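Workplace Habits and Evidence
Unit 4 handout: The shared table

Read before the seminar. Bring your own notes, and please bring objections.

You will have met the claim that a tidy desk makes for clear thinking. The Stamura guide on the reading list says it on page one and never returns to prove it. The Jultow course materials repeat it with a nicer cover. I have looked for the support behind both and found mostly other guides quoting each other.

What can be said with some confidence is much smaller. A shared table works better when people can find things on it. That is a claim about finding, and it says very little about mood, output or character.

Terms for this unit

Working item: something a person uses to do the task (mouse, pen, eraser).
Resident item: something that stays put whoever sits down (a vase, usually).
Drift: the distance a working item moves from its agreed spot.

The Kaewkla method asks for every working item to have a marked home. Fine on paper. Ask what it costs, though. A mouse pad is already a home for a mouse, and people still put the mouse down next to it — so would a second label help? I doubt it.

The Susmont survey had 314 replies and reported less drift after a month of labeling. The replies came from people who had chosen to label their desks. Treat the result with care.

Look at the round table with the dried flowers and decide which items are working and which are resident.

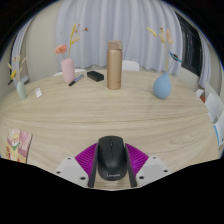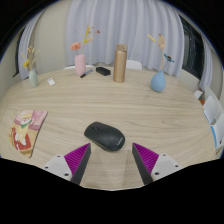
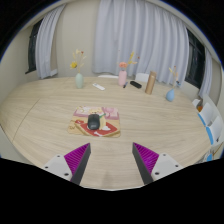
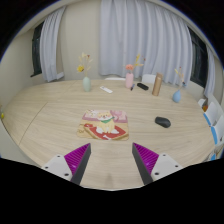 Most groups sort the vases in a minute and then argue over the thermos. Is a drink part of the task? The Stamura guide says no. I think that depends on who is thirsty, and a definition that shaky should not be carrying a whole chapter.

For the seminar

Pick one shared table you use. Note where the working items are at 9 a.m. and again at 4 p.m. Do not tidy in between, and do not tell the others at the table what you are recording.

Write up to 540 words. Say what you saw before you say what it means. If you find no drift at all, hand that in too.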